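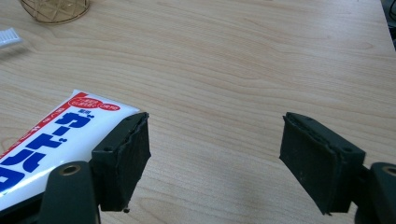
木目の天板に置いた歯みがき粉のチューブ。左手にブラシの先、奥に金色のワイヤーの小物が見える。

洗面小物の置き方見直し事業 中間報告
提出先:Nnaji助成室
提出:Guratthorpe生活用品係
2019年4月25日

1 今期の結論

先に結論を書きます。歯ブラシ、歯みがき粉、コップの三点を一組にして机の上に置く方式(以下、申請書にならい「Jaltisar方式」)について、当係は現時点で継続に賛成も反対もできません。申請書には「朝の支度が目に見えて楽になる」とありましたが、そう言えるだけの材料はまだ集まっていません。良かったという声はあります。ただし、その声の多くは配ってすぐのものです。新しい物をもらった直後に悪く言う人は少ないので、割り引いて読む必要があります。

残りの期間で何を確かめれば判断できるか、という点に絞って以下に記します。

2 経過

対象は宿泊棟の共用洗面所と、洗面台のない部屋の机です。申請時には洗面所だけの計画でしたが、洗面台が混む時間を避けて部屋の机で歯をみがく人がいると分かり、机の上も含めました。この変更は前回の面談でお伝えしたとおりです。

配布した組は600です。中身は歯ブラシ、歯みがき粉、コップで、いずれも市販品です。コップは透ける色つきのものを主とし、取っ手のあるものとないものを混ぜました。混ぜたのは仕入れの都合で、比較を狙ったものではありません。したがって「取っ手つきのほうが好まれた」という途中の集計は、参考にもならないと考えています。どちらを受け取るかを利用者が選んでおらず、部屋の割り振りにも偏りがありました。

小物入れについては、申請書の見積もりでGrerkixという仕切りつきの箱を全室に入れることになっていました。今期は入れていません。一部の部屋に先に置いてみたところ、仕切りの幅が歯みがき粉の太さに合わず、チューブは箱の外に出されたままでした。使われない箱を買い足す理由が見当たらないため、発注を止めています。メーカーの品質の問題ではなく、こちらが寸法を確かめずに選んだことによるものです。

3 机の上で起きていること

歯ブラシは比較的うまくいっています。コップがあれば、たいていの人はそこに立てます。説明の紙がなくてもそうします。逆に言えば、これは方式の成果というより、昔からある習慣がそのまま出ただけかもしれません。コップだけを渡した場合と比べていないので、三点を組にした効果だとは書けません。

歯みがき粉はうまくいっていません。申請書ではチューブもコップに立てる想定でしたが、実際には寝かせて置く人が大半です。新しいチューブは平たい端のほうが幅広で、歯ブラシと一緒にコップへ入れると窮屈になります。無理に入れると、軽いコップは重心が上がって倒れます。倒れるという申し出は取っ手の有無にかかわらず来ています。

寝かせて置くこと自体に害があるとは思いません。机が広ければ何の問題もなく、見回りの係員も「別に困っていない」と言っています。困るのは、机の上に書類や充電器が増えたときです。そうなるとチューブは端へ押しやられ、やがて床に落ちます。つまり問題は歯みがき粉の置き方より机の使い方全体にあり、三点の組をいくら工夫しても解決しない部分が残ります。申請書はこの点に触れていませんでした。当係の見通しが甘かったと言わざるをえません。

歯ブラシを机に直に置く人も一定数います。衛生の面で気になるのはむしろこちらです。コップが手元にあっても直に置くのですから、物を足しても直らない癖なのだと思います。掲示で呼びかける案も出ましたが、掲示が効いた例を当係は持っていません。見送りました。

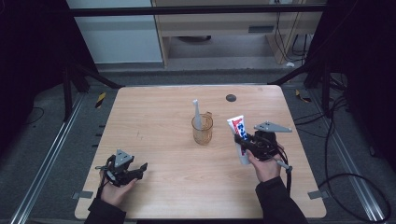 琥珀色の透明なコップと歯みがき粉のチューブ。コップには歯ブラシらしい白い柄が立ててある。

コップの色については、思ったより意見が割れました。茶色がかった透明のものは「中が見えるので汚れに気づく」という人と、「色のせいで汚れが分かりにくい」という人が、ほぼ同じ熱心さで正反対のことを書いてきます。洗う側の係員に聞くと、底の水あかは色つきのほうが見落としやすいとのことでした。利用者の好みより洗う側の意見を重く見るべきだと考えますが、次の仕入れで無色に切り替えるほどの根拠かと問われると、そこまでの自信はありません。

丸みのある底は見た目がよく、乾きも悪くないようです。ただ、布巾で拭くときに指が届きにくいという声が洗い場から出ています。カタログの写真では分からないことでした。

4 数字について

利用者から集まった記入票は939枚です。同じ人が何度も書いているため、配布した組の数を上回っています。前回の面談では、この枚数をそのまま「反響の大きさ」として扱う案が出ましたが、当係は反対です。書くのが好きな人がたくさん書いた、という以上のことは枚数からは読み取れません。

満足度の欄では500枚超が「よい」に丸をつけています。悪い結果ではありません。しかし票の選択肢が「よい」「ふつう」「その他」となっており、「悪い」がありませんでした。作ったのは当係です。この票で満足度を語るのは無理があり、最終報告では満足度の項目を使わないつもりです。

自由記入の欄のほうが役に立ちました。多かったのは次のような内容です。

・歯みがき粉のふたが小さく、机から転がって見失う
・コップの置き場所が決まっていると夜でも迷わない
・ワイヤーの小物入れは見た目がよいが、細い物は網目から出てしまう
・三点をまとめて持ち運べる物がほしい
・前のままでよかった

最後のものは一行だけの票が何枚もありました。軽く見ないほうがよいと思っています。前のやり方は、各自が持参した物を好きに置くというもので、費用はかかっていませんでした。

5 費用

支出は予算の範囲内です。Grerkixの発注を止めた分が残っており、今のところ使い道を決めていません。残ったから使う、ということはしたくありません。返納の手続きが可能であれば、必要な書式をお知らせください。

予定になかった支出として、洗い場の柄つきブラシを買いました。コップが増えれば洗う物も増えるという当たり前のことが、申請書の費用欄から抜けていました。洗う時間も増えていますが、これは人件費として計上しておらず、今の帳簿では見えません。事業の本当の費用は報告額より高いとお考えください。

6 次の期間に行うこと

5月に、対象を6室に絞って置き方を比べます。三点を組で置く部屋、コップだけを置く部屋、何も置かない部屋を同じ数ずつ用意し、途中で入れ替えます。規模が小さく、これで確かなことが言えるとは思っていませんが、今のように比べる相手がない状態よりはましです。

確かめるのは次の点です。

・歯ブラシがコップに戻されているか
・歯みがき粉が机の上に残っているか、落ちているか
・朝の片づけに係員がどれだけ手をかけたか

満足度は聞きません。見回りは朝の決まった時刻に行い、係員が見たままを記入します。部屋の人には目的を伝え、断られた部屋は対象から外します。

申請書にあった「支度時間の短縮」は測定を断念しました。部屋の中で歯をみがく時間を計るには人が立ち会うほかなく、立ち会えば普段どおりにはなりません。別の方法も検討しましたが、どれも手間に見合いません。この項目を成果指標から外すことについて、承認をお願いします。

7 お願いと確認事項

成果指標の変更は、できれば5月の作業を始める前にご返事をいただきたいと考えています。間に合わない場合は指標をそのままにして記録だけ進め、支度時間の欄は空欄で提出します。

また、Jaltisar方式という呼び名を広報に載せたいとのお話がありましたが、待っていただけないでしょうか。名前が先に広まると、効果があったかのように受け取られます。今の段階で言えるのは、コップがあれば歯ブラシは立てられやすいらしい、というところまでです。

記入票の写しと購入品の明細は別便で送ります。票のうち判読できないものは除かず、そのまま入れてあります。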